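3.2 Soft surfaces and the informal transfer of household textiles 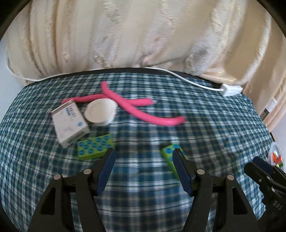 Figure 4. Plaid blanket in blue, teal and white, in use as a bed covering.

The blanket is the hardest household object to inherit properly. Furniture has a value, jewelry has a lawyer, and photographs have at least one cousin who wants to scan them. A blanket simply moves. It is on one bed, and some years later it is on another, and the people at both ends will tell an interviewer with complete confidence that they know how it got there. Their accounts rarely match.

Earlier work on domestic inheritance has mostly followed objects that leave a paper trail. Lindemann's study of wills in the Grelska district found that bedding was named in only 14 of the documents he read, and in five of those it was named in order to exclude someone from receiving it. From this he concluded that bedding was "of marginal concern to testators." We disagree, although we see how he got there. A person who writes three lines to keep a quilt away from her sister-in-law is showing a good deal of concern. What the wills leave out is the ordinary traffic, which takes place well before anyone is dead and usually involves the trunk of a car.

Our material comes from 37 households in and near Grelska, visited twice each. On the first visit we asked the household to walk us through every bed, couch and closet and to tell us the origin of each blanket, throw and bedspread. On the second visit, by a different interviewer, we asked again. The second round was Vasylenko's idea, and it was unpopular with everyone who had to carry it out, including Vasylenko. It also produced the most useful data in the project. In household after household the blanket that had been a wedding present in spring was bought on sale in September.

We sorted the accounts by the verb used for the transfer. English-speaking households said that a blanket had been "given," "lent," "left" or "taken," and these four covered nearly everything. Only "given" came with a date or an occasion attached. "Lent" was used almost entirely by the lending side. The borrowing side, asked about the same blanket, preferred "left," as if it had been set down by a tide. "Taken" was said with some relish and always about a sibling.

The plaid deserves separate mention. Patterned blankets in checks and tartans turned up in every part of the sample, across all ages and incomes, and they behaved differently from plain ones. A plain blanket was described by its warmth or its weight. A plaid blanket was described by its place: the guest room one, the picnic one, the one from the lake. Respondents who could not say who had owned a plaid blanket before them could usually say which room it had lived in. Several drew us floor plans. One retired surveyor drew his to scale, and was disappointed that we had not brought a tube to carry it in.

We think this has to do with how pattern is remembered. A check gives the eye something to hold on to, and people seem to store the whole room along with it. Yang makes a similar argument about kitchen tiles, and her respondents, like ours, were far better on pattern than on color. When we asked households to name the colors of a blanket in another room, blues and greens were swapped freely. Families argued over teal in particular. Two households asked us to settle the matter, and we declined on methodological grounds, though Lundgren has since admitted that he gave one of them an opinion on the stairs.

A second feature of the soft surface is that it collects its own population. Beds in the sample were used for sleeping, naturally, but also for folding laundry, sorting mail, wrapping presents and, in homes with children, for most kinds of play. A blanket on a made bed serves as a tablecloth without a table. Respondents were strict about this in principle ("no toys on the good one") and relaxed about it in practice, a gap that will not surprise anyone who has interviewed parents. The good one was, as a rule, identified by being kept in a closet. Whatever was on the bed had already lost that status, often through an incident that the family still enjoyed telling.

Demotion turned out to be the central event in a blanket's career. We recorded a fairly stable sequence. A blanket begins in storage or on the main bed, passes to a child's or guest bed, moves to the couch, and then goes down to the car, the dog or the garage. Movement in the other direction was rare. Where it did happen it followed a death, and then it could be dramatic: in one household a blanket came out of the garage, was washed twice, and now lies folded over the back of an armchair where no one is permitted to lean on it. The household described this as "rescuing" it. The garage had been the respondent's own.

Inheritance in the legal sense touches this sequence only at odd points. By the time an estate is divided, most of its blankets have already left. Adult children carry them off to first apartments, where they are joined by blankets from other families, and the merged stock is divided again when the roommates part. Lysenko, who coded this portion of the interviews, proposed the term "lateral bedding" for textiles that reach a household through former roommates. The rest of us resisted it for most of a year and then found that we were using it in meetings.

Lateral bedding raises a question of ownership that our respondents were happy to leave alone. Asked whether a former roommate might want a blanket back, most said that the roommate would have asked by now. Asked whether they had ever asked for one of their own back, most said that it would be awkward. The system appears to rest on everyone's being slightly in the wrong and too polite to go first. It is remarkably stable. The Tredine survey, which covered 2,111 renters by mail, put a single question on shared linens near the end of a long form, and the commonest reply was a blank. Lindemann reads the blanks as lack of interest. Having sat in a good many living rooms while someone looked thoughtfully at the throw they were sitting on, we are inclined to read them as tact.

Labels were of less help than we had hoped. Fewer than half the blankets we handled still had a legible one, and those mostly gave washing instructions that the household had been ignoring for decades without visible harm. Where a maker could be read it was usually Wadero, the mill outside Grelska, whose blankets were sold through its own shop and also, according to several respondents, out of the side door. The mill's former sales manager, interviewed separately, denied the side door. He then described its hinges.

Some limits should be noted. The sample leans toward households that were willing to let two strangers look in their closets, and such households may be tidier than average, or simply more resigned. We did not weigh or measure anything. Ages given for blankets are the respondents' own and should be treated the way one treats the ages given for fish. We also had trouble with the word "blanket" itself, which in some homes included duvets and in one included a large shawl. Where the household insisted, we let it stand and marked the record accordingly.

Within those limits, the two-visit design gives a clear enough result. Agreement between first and second accounts was high for the room a blanket came from, middling for the person it came from, and poor for how it had changed hands. People know where a blanket was. They are less sure whose it was, and on the matter of how it left they are — to put it in the terms of our coding manual — creative. Section 3.3 takes up the case of towels, where the pattern reverses, and where tempers were noticeably shorter.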